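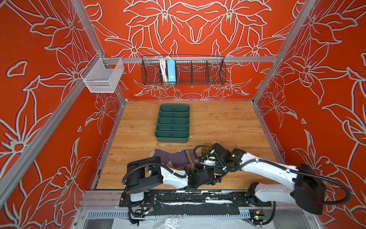 Wire baskets on the back rail, orange flowered panels

From: Annelies Fankhauser
To: Skirnberg Choral Singers list
Date: January 20, 2026
Subject: Re: Which edition for the spring program?

Romain Leclerc wrote:

> Hi all, I have been through the cupboard and we own 32 copies of the
> old Gurmont songbook, several with the back pages gone. The new one
> has different page numbers and a few changed alto notes. Do we patch
> up the old books or start over? Also, does anyone know how the Coste
> piece is supposed to go at the repeat? My recording and my score
> don't agree.
> Romain

Romain, thank you so much for digging those out! I vote for the old books, torn pages and all. I sang from that edition for years and I love it. The type is big, the breath marks are in sensible places, and the words sit right under the notes they belong to (the new one squeezes verse 3 into a corner and I can't read it without tilting my head).

The changed alto notes are a real question, though. I sat down at the piano last night and played both versions of the second song, and the older line is so much nicer to sing. It walks down by step into the last chord and you land on the third almost without trying. The new one jumps. Maybe it fixes something in the tenor part that I'm not hearing, so tenors, please speak up!

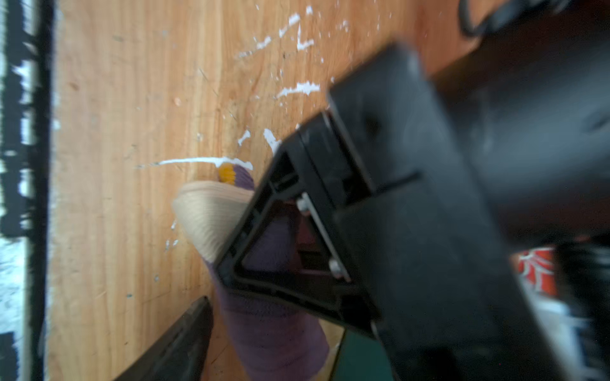

As for the Coste, I think your recording takes the repeat from the pickup and your score takes it from the full bar. I've done it both ways and the pickup is far more fun. You get that little lift on the upbeat, everybody breathes together, and the second time through feels like it's already moving. If we do it that way, the basses need to let go of their long note one beat early or it all turns to soup. Pencil that in now, basses, you'll thank me!

One more thing about tempo. The score says 72 and I know it looks slow on paper. Please try it at home before you decide you hate it. Sing the first page at 72 with nothing but a metronome going and listen to what happens to the vowels. We rushed it terribly in October, me included, and the words got lost.
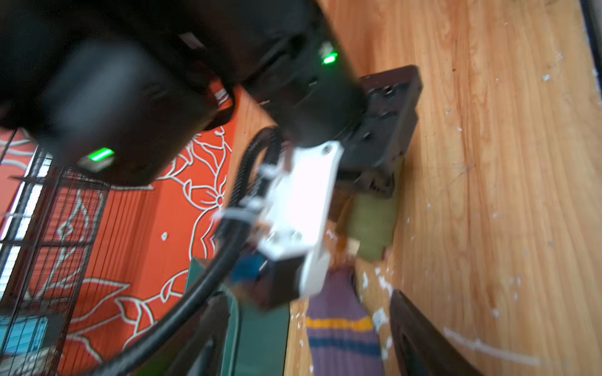 WHAT TO BRING NEXT TIME

- A pencil with an eraser on it
- Your old Gurmont book if you have one at home, even a ragged one
- Any spare copies of the Jemance rounds, for warming up. I'd like to try the four-part one with the sections mixed up around the room, so you're standing next to someone singing a different line. It's a bit scary the first time and then it's wonderful.

Romain, could you tell me which back pages are missing? Mine is complete and I'm happy to copy out the alto line by hand for whoever needs it.

Annelies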